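Gripper comparison, week two. Same pair of arms, same table, two sets of fingers: the stock Guvo ones and the Makico set Ga-eun Kwak ordered in May.

The job is white plastic furniture. It's light and smooth, and it slides about on the black covering if you push before you've got hold of it. Boxes were too easy, so we stopped using them.

Guvo first. Good on tubes. Closes quickly and the force reading is steady. On flat edges and ribs it wants to be lined up almost perfectly or it skates off.

Makico is slower to close but more forgiving on edges. The pads are softer and I expect them to wear. Dong-geon Seok wants 2000 cycles on them before we say anything about lifespan, so I won't.

Cables are still my main complaint with both. The loop back along the arm needs enough slack for the wrist to turn, and then the slack gets in the way of the work. Kirsten Robichaud has a shorter lead on order from Gamulton.

Controller settings were left alone for all of this. I did try a lower speed limit on Friday and it made the grip look better than it is, so those runs don't count.

Next is both arms on one part, with one holding and one turning. Amber Declercq is writing the sequence. I'll post the grip force plots when they're tidy.

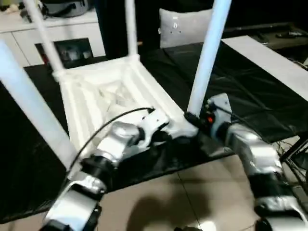
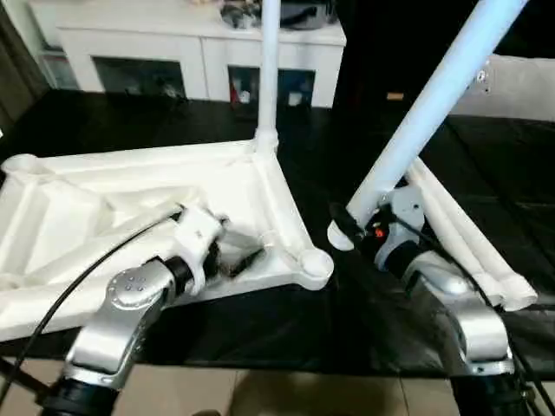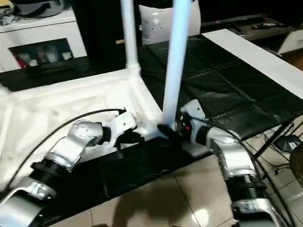
Both arms at the table with white plastic parts, all three.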